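Revised waste storage guidance for small commercial premises

10 May 2023

Flatau, the property management firm, has issued revised guidance on the storage and collection of waste at the small office and workshop units it lets. The document replaces a version that had been in use without change since the units were first divided, and it applies to all tenants from August.

The main change concerns the separation of waste at the point where it is thrown away. Under the earlier guidance, tenants could place mixed waste in a single internal bin and sort it later in the shared yard. The revised text requires general waste, dry recycling and food waste to be kept apart inside each unit. Sorting in the yard will no longer be allowed.

Morfudd Phillips, who drafted the guidance, said the old arrangement had led to a high rate of rejected loads. "A recycling container is refused if there is food or liquid in it," she said. "Once it has been refused, the whole load is charged as general waste. The cost goes on the service charge and every tenant pays a share of it, including those who sorted their waste properly."

In the last full year of records, 234 collections were made from the shared yard. The guidance does not state how many were refused, but Phillips said the figure would be published to tenants with the next service charge statement.

Internal bins may be of any shape or material, provided that they can be emptied by one person without tools. The guidance sets no minimum size. It does set an upper limit of 20 kg for the filled weight of any bag carried to the yard by hand. Heavier material, such as metal offcuts, must be moved by trolley.
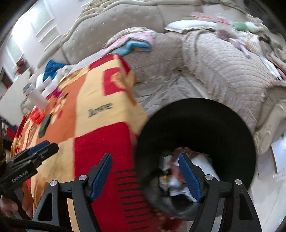 Open bins remain acceptable for dry general waste. Food waste must be kept in a bin with a fitted lid and emptied at the end of each working day. An earlier draft would have required lids on all bins, but this was dropped after tenants objected that lidded bins were awkward to use beside a workbench.

The position of bins is dealt with in a separate section. No bin may stand in a marked escape route or in front of an electrical cupboard. A clear width of 900 mm must be kept along every internal passage leading to an exit, measured at the narrowest point with all bins in their normal place. Bins on wheels must have a brake or be kept against a wall.

Batteries and small electrical items are excluded from all three waste streams. Tenants are asked to hand these in at the site office, where they will be stored in a metal cabinet until collected. The guidance notes that a damaged battery should be reported by telephone and left where it is until a member of site staff arrives.

Collection will be carried out by Omoregie, which already serves the yard under a contract for general waste. The contract has been extended to cover the other two streams. Dry recycling will be collected 2 times a week and food waste on every working day. General waste will be collected weekly. Collection times have not been fixed and will be shown on a notice at the yard gate.

Containers in the yard will be replaced before the new arrangements begin. Each will carry a coloured label on the lid and the front panel. The existing containers will be removed in a single visit, during which the yard will be closed to vehicles. Tenants expecting deliveries on that day should tell the site office in advance so that the side entrance can be opened.

No charge will be made for the change itself. Tenants who need additional internal bins must buy their own, and the guidance does not recommend a supplier. Units that produce large amounts of packing material may apply for a separate container, subject to space in the yard and a monthly fee.

Paper copies are available from the site office. Comments on the text should be sent to the office in writing, quoting the unit number and the paragraph concerned. The guidance will be reviewed after its first year in use.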